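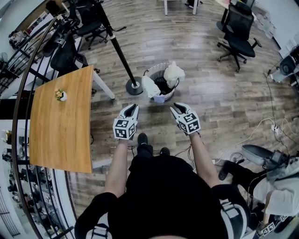 Someone on my last thread told me to stop fiddling with the smoothing settings and go and find out what the tracker thinks it's looking at, and fair enough, I hadn't. So I've spent two evenings doing that and I'm more puzzled than when I started. Starting a fresh thread so the old one can die in peace.

Recorded hand grippers: right arm lunges sideways on replay, left arm fine

Posted September 7, 2025 by Killian Maillard in Tracking and Replay

We record a bin-bag job with two hand-held grippers, one in each hand, each with a marker cube on it, plus a camera on the head and one on each gripper. The head camera works out where the two cubes are, Droltura turns that into two paths, and we play the paths back on a pair of arms on a Ranus controller. The job is dull: walk up to the bin, get hold of the bag, sort out the edges. It's been behaving for months.

On episode 581 the replay went nicely up to the point where both grippers come in over the bin. Then the right arm shot out to the right and back, very fast, clouted the stand next to the cell and tripped its own force limit. The left arm carried on as if nothing had happened (that bothers me almost as much, I'll come back to it). No one was hurt, I was sitting at the desk with the stop button. But I'd had my head in that space ten minutes before, swapping a finger pad, so I'm not laughing.

Looking at the recorded path, the right hand goes along sensibly, then at frame 615 it's suddenly 40 cm away, stays there a blink, and comes back. The person recording swears they did nothing odd and I believe them. Their arm would have had to come off.
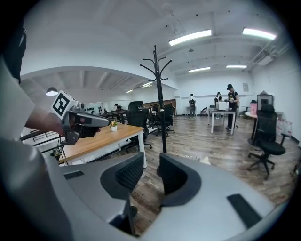 The gripper camera footage backs them up too. I watched the right-hand one at quarter speed through the bad bit and there's no lurch, no blur, the background slides past as gently as you like. So whatever is wrong, it's in the cube tracking from the head camera and nothing to do with what the hand did.

Things I've tried:

Recalibrated the head camera. Same jump, same frame.

Reprinted the cube faces for the right gripper, thinking one had got scuffed, and recorded again. Lovely for a whole morning, then it did it again after lunch.

Turned smoothing up. It makes the lunge slower and rounder, so now the arm goes to the wrong place politely.

Swapped the left and right grippers over. The fault stayed on the right! That's the bit I can't get past. If it was a bad cube it should have moved across with the gripper, shouldn't it?

Two things I'd like to know, then. What would make a tracker throw one cube sideways for a few frames when the other is steady? And should the controller have let that through at all? I'd assumed there was some sort of sanity check between a recorded file and a moving arm. I'm on the standard Besson cell setup and I haven't changed the limits, or not knowingly.

glovebox_hilda

Lights. It'll be the lights, it's always the lights with printed markers. If you've got those flat ceiling panels and a shiny-ish floor you get a bright patch coming back up at the camera, and when the cube tips to a certain angle one face washes out and the solver has to guess from the one that's left. I had this for weeks. Matt paper fixed half of it and switching off the panel above the table fixed the rest.

Also tape your cables down. You said you were worried about safety and in my experience more people get hurt by a lead across the floor than by an arm.

moorhen9

I'd go gently with the lights idea. Washed-out faces do happen, but what you normally get then is the cube flipping its angle while staying more or less where it was, a sort of twitch. Yours moved bodily to another spot and sat there. A tracker doesn't usually invent a nice steady position in mid-air. It found a cube. I think you should ask which cube.

You mention the fault stayed on the right when you swapped grippers. That points at something to the right of the person, full stop. Is there anybody else in the room recording, or sitting about with a spare gripper? We do ours in pairs, one working and one waiting, and the waiting one always ends up parked in the corner of the head camera's view, which on a wide lens is a much bigger corner than you'd think. If the spare set was printed from the same sheet then it has the same marker numbers, and as far as the software's concerned there are two right hands and it'll take whichever one it sees better.

Quick way to check: get Droltura to draw the outlines of everything it detects, before it picks. The setting's under the export options in my version, not under tracking, don't ask me why. Go to your bad frame and see if there's a box drawn anywhere silly.

On the second part, yes, there's a check, but it's on the speed of each joint and a short jump can sneak under it once the path has been resampled. Mine wasn't even on for replayed files. It only covered jogging by hand. Go and look at yours before you run anything else, please, and keep your head out of the cell with the power on! I know everybody does it. I did it, and I've got a dent in my hard hat that I'm rather fond of.

As for the left arm carrying on, that's the default. Each arm trips by itself unless you link the stops. I can't think of a job with two arms over one bin where you'd want that.

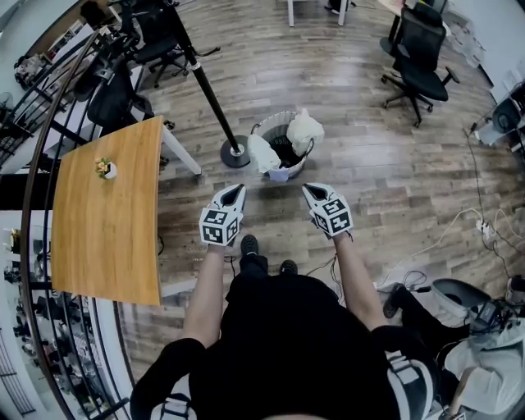 Killian Maillard
Recording lead, Brustametti workshop

Right, moorhen9 gets the pint. I turned on the outlines, went to the bad frame and there were three boxes. Left cube, right cube, and another one down in the bottom right where my colleague was sitting with the second set, waiting for a turn. The spare right-hand gripper had been printed from the same sheet as the working one. I printed it. I even remember thinking it would save faffing about with numbers.

It explains the morning and afternoon thing as well. In the morning I was recording alone. After lunch there were two of us.

And swapping the grippers over – I'd swapped the labels in the software too, like a good boy, so the right hand was still the one sharing its numbers, because I'd stuck the spare cube faces on both. I'm going to stop explaining that now, it makes me look worse the further I go.

I went back through the older recordings with a little script that flags any frame with more than one match for a hand, and it picked out 31 episodes. Most of them only had a frame or two where the wrong box was seen and ignored. I've pulled all of them out of the replay folder anyway until I've been through each one by eye. If anyone wants the script I'll tidy it up and post it, though it's really just a loop and some swearing.

What I've changed so far:

New numbers for every cube in the building, with the number written on the housing in pen as well, so a human can tell them apart.

Export now refuses a file if one hand has two matches. It just stops and tells me the frame.

Stops are linked. Trip one arm, both go dead.

The speed check is on for replayed files (it was off, exactly as you said) and I've added a plain distance check between one frame and the next, before the resampling gets hold of it. I ran the bad file through it with the arms powered down and it was thrown out straight away.

The spare grippers wait behind whoever's recording, or in the cupboard.

I did try the lights as well, Hilda, I wasn't ignoring you. With the panel above the table off I got slightly cleaner corners on the top faces, so I've put matt paper on the order list. It made no difference to the lunge. And yes, the cables. I've bought the tape. It's still in the bag it came in, but I've bought it.

One thing I haven't got to the bottom of is why smoothing didn't show up the jump as an error. I'd have thought a point that far off would get chucked out as nonsense, but it seems to average it in with everything else. If anybody knows whether there's an outlier setting in Droltura that comes before the smoothing, I'd be glad to hear. I've looked in the export options this time.

moorhen9

Glad you found it. There is one, it's called gate, and it's off unless you give it a number. Start low and work up until it stops throwing away good frames. It won't save you if the wrong cube's close to the right one, mind, so keep the different numbers whatever you do.

Post the script, swearing and all. I've got a folder from last December that I now don't trust.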